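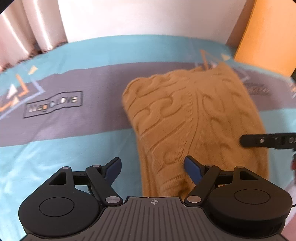
Courses > Visitor Attractions and Family Learning > Unit 4 > Handout

Unit 4: Taking young children round an exhibit

Tutor: Sorcha Mulligan
Read before the May visit to Skeraline. Bring a pencil, because pens are not allowed in the seal house.

1. Where we got to last time

We finished Unit 3 on the floor plan of Stirkness, with the long argument about whether the otters should come before or after the café. (I still say before. Rónán Ó Ceallaigh's group made a very good case for after, and I have been thinking about it ever since!) This unit leaves the building alone and looks at the people inside it, in particular the ones who are under six.

I love this part of the course. Small children are wonderful visitors. They look hard at things adults walk straight past, they ask what they really want to know, and they have no idea which animal is supposed to be the star. At Skeraline the star is meant to be Flirach, the old grey seal, who has her own sign and her own tea towel. Ask a four year old on the way out and you are just as likely to hear about the drain.

2. The short loop and the long loop

Most families do not go round once. They do a short loop, fast, often with a child in front and a grown-up calling, and then a second one at a different speed. The first loop is for finding out what there is. On the second loop they stop.

This matters for where you put your talking. A keeper talk placed in the first few minutes of a visit catches families who have not finished looking yet, and they drift off. Úna Egan moved the morning talk at Skeraline from 10.15 to 11.30 and changed nothing else in it. Same fish, same bucket, same jokes. Read her notes in the course pack, pages four to seven, and look at what she says about pushchairs.

Terms to know:

Short loop – the first quick pass.
Anchor – the thing a child goes back to. May have nothing to do with the animals.
Low window – any viewing point a child can use without being lifted.
Handover – the moment a child takes over and starts explaining things to the adult.

The handover is the thing to watch for. You will know it when you hear it. The voice goes up, the arm comes out, and Grandad is told that this one is a puffin and it is cross.

3. Asking questions

Jouko Turunen worked the touch pool at Stirkness for years and had one rule, which was to ask about what the child was looking at and leave what you wanted to teach for later. Try these two with a partner:

"Do you know what limpets eat?"
"What's that one doing?"

The first can be answered with a no, and usually is. The second always gets something. The answer might be "sleeping", or "he's doing a wee", and both are a fine start, since you can now look at the limpet together and talk about what it is up to. Jouko used to wait after asking, a really long wait, longer than feels polite. When we practise in class most of you will jump in too early. I do it too.

Some more openings that work well with under-sixes:

Which one would you be?
Where do you think it goes at night?
Can you do its walk?
Is it bigger than you or smaller than you?

"Can you do its walk?" is best kept for somewhere with a dry floor. 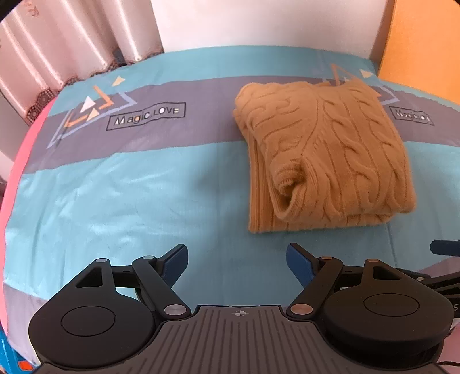 Please avoid "What have you learned today?" at the exit. It sounds like school and the child will look at their shoes. "What did you see?" gets you a much better answer, and if the first thing out of their mouth is the hand dryer, write down the hand dryer.

4. Labels at two heights

Skeraline runs a double label system in the shore gallery. The upper label is for whoever is doing the reading aloud and the lower one is a picture with one or two words. Aoife Noonan wrote the upper set and kept every one under 50 words, which is brutally short once you have put in the name of the animal, where it lives and one thing worth knowing. Here is her text for the lumpsucker:

"This fish is a poor swimmer. It has a sucker on its belly and holds on to rocks when the waves are rough. The father guards the eggs. Look for a round lump that seems to be staring at you."

Notice the last sentence. It gives the adult something to say and the child something to find. The Latin name is on a separate strip along the bottom, for those who want it, and plenty do.

Her first draft ran to 300 words and is in the pack as well. There is nothing wrong with it as writing. Read it out loud while someone pulls at your sleeve and you will see the trouble.

5. Noise

A full gallery on a wet half-term morning is loud, and for some children that is the end of the visit. Skeraline keeps a quiet opening from 9.00 to 10.00 with the pump sounds and gull recordings switched off. Listen out for the difference when the recordings come on, as we shall be there for both.

6. Task for the visit

Work in pairs. Choose one low window and stay at it through one quiet spell and one busy one. Write down, in the children's own words, what you hear. No names and no photographs of visitors, please. Then pick one remark and write a label of your own that answers it.

Write up in 400 words, label included. Hand in to the tray outside room 3017, or give it to me at the start of Unit 5.

Reading for next time: the section on shops and tills, and Úna's second set of notes, the ones about the lost property box.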